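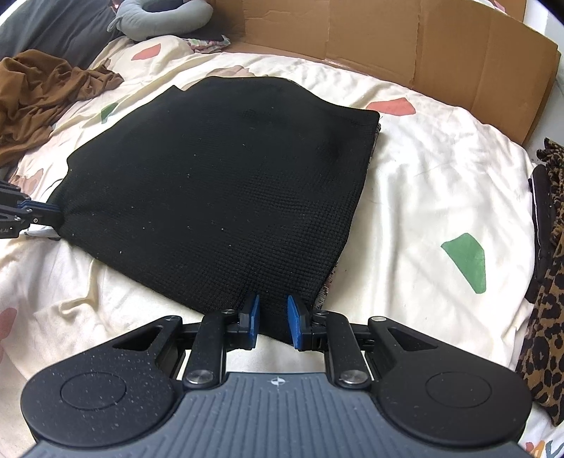

How do I find out whether a lip-sync creator I follow was really in a short film?

Posted by pevness_fan70

Hi everyone! My daughter and I have been following a young lip-sync creator called Trornel for a good while now (she does those quick little skits with the costume changes, if you've seen them), and one of the fan pages says she had a part in a short film named Kırmızıgül before she got popular. I've looked for a cast list and keep landing on the same copied biography, with the same two sentences about it and no link to anything. Is there a proper way to check a small credit like that? My daughter is putting together a scrapbook page for her birthday in May and would love to get it right.

Alper Kocabaş
2026-04-10

Start with the closing credits of the film itself, and if you can't get hold of a copy, look for the page of the festival or school that first showed it. Short films usually travel through small festivals, and those programs list the cast even when the big databases don't have it. Try searching the title together with the director's name, and try the title both with and without the Turkish letters, so Kirmizigul as well as Kırmızıgül. I've had searches come up completely empty until I changed one dotless i!

The other thing to remember is that she may be credited under her legal name, or a childhood nickname, or only as "Girl at bus stop" or something of that kind. I spent a whole evening once looking for a singer I liked in a music video and she was down under her middle name. If you find a name that could be hers, see whether she or the director posted anything at the time. Scroll a long way back on her account – people do tend to share a first acting job, and the old posts are often still sitting there under all the newer ones.

I would be careful with the biography sites. They copy from each other, so nine of them saying the same thing still only counts as one. If you can't confirm it, your daughter could always write "is said to have appeared in" and leave a bit of room on the page to fix it later. It sounds like a lovely scrapbook, by the way.

sarnudbridge_mom

Just message her? Mine asked a dancer she likes what her first video was and got an answer back in the comments. Worth a go.

lurker1108

I think she was in it but only in the trailer, or maybe that was the other one with the same sort of name. My cousin had it saved somewhere. Those fan pages get birthdays wrong too, so check that as well before you glue anything down – we had to peel off a whole corner last year.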